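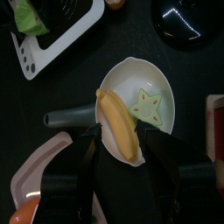
Play Kitchen Food and Pans: Your Questions

Patricio Bustos looks after the secondhand toy shelves at Simthorpe. Last updated 15 Jun 2024.

Is toy food really "educational"?
The boxes say so. I have my doubts. A child who fries a banana next to a slice of star fruit is having a good time, and I think that's enough. If a label promises vocabulary gains, ask who measured them.

Shouldn't fruit go in a bowl instead of a pan?
Says who? We get this one from parents, never from children. Fried banana is real food anyway.

Do I need the 30-piece set?
I doubt it. Big sets are padded out with tiny cups and duplicate carrots that end up under the couch. One pan, one board or tray and a few pieces of food will keep most kids busy. Buy more later if they ask.

My child has never seen a star fruit. Is it a waste?
Maybe. It's a shape they'll remember, though, and you can buy the real thing once and let them be unimpressed.

Are "easy clean" pans any easier to clean?
I haven't noticed a difference. Wipe the inside with a damp cloth and a drop of dish soap. Hollow handles are the nuisance: water gets in and stays there. Stand the pan so the open end points down and leave it overnight.

Can I put it all in the dishwasher?
Some packaging says yes. Gisela Huenchumán, who sorts our donations, tried it in May with a mixed load and got two warped lids. We wash by hand now.

Does a spout notch on a toy pan do anything?
Kids pour pretend sauce with it. I wouldn't pay extra.

What won't you take?
Cracked pieces, anything sticky, and food with bite marks. Small parts go in a separate bin marked for ages 4 and up. "They never put things in their mouths" doesn't change that.

Can you hold a set for me?
For two days, with your name on the bag.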